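11/20/18 – open day at Draltier, notes written up the same evening

Pao-chu Tam is already talking when I get through the door. Coat still on, a roll of tape round one wrist. "Mind the step, there's a step," she says, and then we're off down the corridor to the demo room, where the first group has gone in without us.

She runs the simulation side at Draltier, which moved out to Idholm in May. Before that she was at Kuo, doing conveyor timings. "Sums, mostly. I liked it. But you never got to see anything move until the fitters had finished, and by then if it was wrong it was very wrong."

So now she does it the other way about. Everything gets tried on a screen first. The programme they use is their own, called Fultedik, and no she doesn't know where the name came from. It was called that when she got here.

The room holds 30 and there were more than that stood at the back. One big screen, two smaller ones that kept going to sleep. A boy near the front asked if it was a game. "Sort of," said Tam. "With worse graphics and you can't win."

First thing shown was the pick test. Arm, mat, a few blocks, one small red piece to go for. She likes it plain.

"People want to see a whole factory. I could show them a whole factory. But then they look at the forklifts. If I want you to look at the fingers I give you a grey mat and something red."

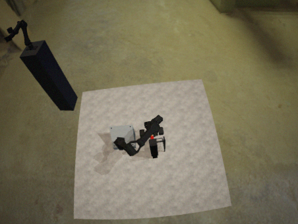
*Fultedik on the big screen: the gripper over the red piece, second arm up on its pedestal behind.*

A woman behind me wanted to know about the box you can see straight through, the one drawn only in lines. Fair question. Tam said she gets it every time. In their set-up an outline like that marks a space for the software to take notice of, and she leaves them showing when there are visitors as it gets people asking things.

And the red bit? Why so small?

"Because big is easy. Anyone can pick up a big thing. You make it small and you put it up on top of something, and then the arm has to come down nicely. If it comes down badly you knock the lot over and you start again. On the screen starting again is one key. On the real one it's me on my knees under a bench."

How often does it go wrong, I asked. She pulled a face. Last week's runs on one setting, 40 tries, 9 of them bad. She'd changed one number in the approach – a speed, I think, my notes are a mess here – and the next 40 had 6 bad. "That's a good week. You go home happy with that."

Somebody asked wether the floor had to look so dirty. Big laugh. Tam laughed too. It's a concrete one, all blotches and scuffs, and she says she is fond of it. A clean white floor makes everything look finished when it isn't, was how she put it. Also shadows. She wants the shadows there, they tell you how high up a thing is, and your eye needs that when you're trying to judge a gap on a flat screen.

Ten minutes for tea. Queue too long, didn't get any.

Afterwards I got her on her own by the coat pegs. Asked what she thinks people get wrong about the job.

"That it's quick. They see the arm go and they think, well, that's done then. I spent most of a month on how the fingers close. Just the closing. My mum asked me what I'd done at work and I did this" – she pinches the air – "and she said, is that all?"

Does it carry over to the real arms? "Some of it. The reach does, pretty well. Grip is the hard one. Things in there don't slip the way they slip in your hand. We're a bit better than we were in May. Ask me next year."

What about jobs, there's always someone who asks about jobs. Someone had, in the second session, quite crossly. She didn't duck it. Said she'd worked a packing line herself at nineteen and her wrists still complain. Said she also knew people who had been glad of that wage. "I haven't got a neat answer for him. I told him that. He stayed for the rest, mind."

She had another group coming in, the small screens had gone to sleep again and someone was calling her name from inside. She gave me the roll of tape to hold and went to find the remote. I've still got the tape, will post it back.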